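Sie sind hier: Startseite / Projekte / Maske und Kostüm / Projektbericht »Der Mondvogel«

Diese Website verwendet Cookies. Mit der weiteren Nutzung erklären Sie sich damit einverstanden.

Projektbericht: Eine Vogelmaske für »Der Mondvogel«
Romana Machala, Februar 2023

Als im Kurs die Rollen verteilt wurden, habe ich sofort die Hand gehoben: Ich wollte den Mondvogel schminken! Unser Stück, frei nach einem Märchen, das Ľubica Kratochvíl für die Studiobühne Stunon bearbeitet hat, lebt von dieser einen Figur. Sie spricht kaum, steht aber in fast jeder Szene auf der Bühne und muss bis in die letzte Reihe wirken. Vorgegeben waren ein Schnabelansatz, der beim Singen nicht stört, und ein Farbverlauf von Nachtblau zu Silber. Alles andere durfte ich selbst entwerfen (ein Traum, ich habe die halbe Nacht gezeichnet).

1. Entwurf
Am Anfang standen drei Skizzen. Die erste war zu sehr Eule, die zweite sah aus wie ein Superheld auf dem Fasching, und die dritte hatte endlich diese schmalen, nach hinten gezogenen Augen, die mir vorschwebten. Ich habe sie mit Wasserfarben auf Gesichtsschablonen übertragen und unter Bühnenlicht angeschaut. Dabei fiel auf, dass das Nachtblau im gelben Licht fast schwarz wirkt. Für die Probe habe ich deshalb einen Ton heller angemischt und die Schatten nur an den Schläfen tief gelassen.

2. Schnabelteil
Der Schnabel sitzt nur auf dem Nasenrücken und endet über der Oberlippe. Gegossen ist er in Latex über einer Gipsform, sechs dünne Schichten, jede gut durchgetrocknet. Mein erster Guss hatte Blasen an der Spitze, weil ich zu hastig gepinselt hatte. Beim zweiten habe ich mit einem feuchten Schwämmchen getupft, und die Oberfläche wurde wunderbar glatt! Die Ränder müssen hauchdünn auslaufen, sonst sieht man im Profil eine Kante. Geklebt wurde mit Mastix, der Übergang dann mit flüssigem Latex geschlossen und abgepudert.

3. Farbe und Federn
Grundiert habe ich mit einer silbrig-grauen Fettschminke, darüber kam das Blau in kurzen Strichen vom Haaransatz zur Wange. Mit einem Fächerpinsel entstehen dabei schon fast Federn. Die echten, kleine gefärbte Hahnenfedern, sitzen nur an den Brauen und am Kiefer. Ich habe sie auf Tüllstreifen genäht, damit man sie nach der Vorstellung in einem Stück abnehmen und wiederverwenden kann. Das war der beste Tipp aus dem Seminar im Dezember.

4. Probelauf
Jelínek, der den Mondvogel spielt, hat die Maske zwei Stunden lang getragen, gesungen und getanzt. Der Schnabel hielt, nur der linke Mundwinkel war verschmiert. Dort fixiere ich jetzt doppelt. Die reine Schminkzeit ist noch zu lang, aber mit vorgefärbtem Latexteil geht es spürbar schneller. Die Materialliste und die Farbmischungen liegen in der Mappe im Kursraum, Ablage 557.

5. Wie es weitergeht
Für das Gastspiel in Kunholm möchte ich eine Variante mit Lidstrich in Weiß probieren, da die Bühne dort viel tiefer ist. Und ich will unbedingt noch einmal an die Stirn, da fehlt mir etwas Leuchtendes, vielleicht ein feiner Perlmuttpuder!
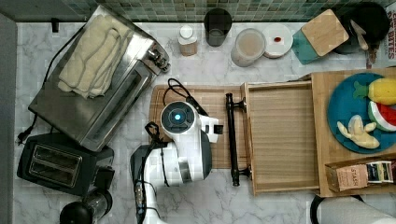 Ľubica Kratochvíl schreibt dazu: Beim Perlmuttpuder bitte sparsam sein, der fängt im Seitenlicht schnell an zu flackern. Ich würde ihn nur in die Mitte der Stirn setzen und mit dem Finger eindrücken. Die Tüllstreifen übernehmen wir für den Chor.

Kontakt | Impressum | © Studiobühne Stunon | Nach oben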